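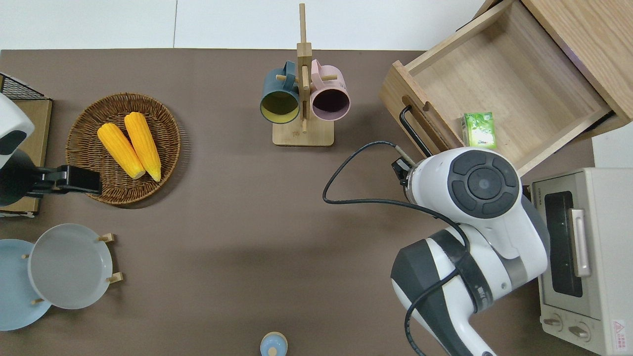 2025-06-25

Okay, so I finally caught up on Karkosden, and I have thoughts (many, many thoughts, sorry in advance if you haven't seen episode seven yet, go away and come back).

Quick refresher: fourteen people in a drained canal town, two houses, and every few days one house has to send somebody home. Rullwood started out with the big strong guys and Grurmont got everyone else, and I had Rullwood winning the whole thing by a mile. Ha! They have now lost four challenges in a row and Octavio Valdebenito is walking around like it's happening to somebody else.

The rope bridge was the best thing they've done all season. Amber Stevens went across first, which I didn't see coming after she froze up on the tower in episode three, and then she just stood on the far side yelling instructions at Teun until he made it. He was so slow! I was eating cereal standing up in front of the TV. Grurmont still won by 2 planks, and the prize was hot showers and a phone call, and Wanda Żak gave her call to Teun so he could talk to his daughter. I teared up a little. My husband says it was pure strategy and she wants his vote. It can be both, Greg!

Then the vote. I've watched it a second time and I still don't get what Rullwood was thinking. Rostyslav Zakharchenko is the only one over there who can cook, he fixed the pump, and he never talks about anybody behind their back. So of course he's gone, four votes to two. Octavio told him he was safe that same morning, by the laundry line, with a hand on his shoulder. Cold. And then on the way back to the house they all started in on who was going to make dinner.

I did like his exit interview. He said he was born in 1991 and he'd spent most of the game living with people who still needed someone to tell them to drink water. No bitterness, he just laughed and asked the crew if there was pizza.

The forum is melting down, naturally. The vote thread was up to 187 pages when I went to bed, and half of it is people arguing about whether Postma is editing Wanda to look nicer than she is. (Postma being the production company, for my mom, who reads this.) The fan poll had 2939 votes in it last I looked and Octavio was dead last for favorite player, behind the goat.

My guesses for next week: the houses merge, Amber flips, and Teun gets dragged to the end because everyone thinks they can beat him. I said the same thing about the quiet guy last December and I was right that time, so I'm sticking with it. Greg has Wanda winning. We have a dinner riding on it and I've already picked the restaurant.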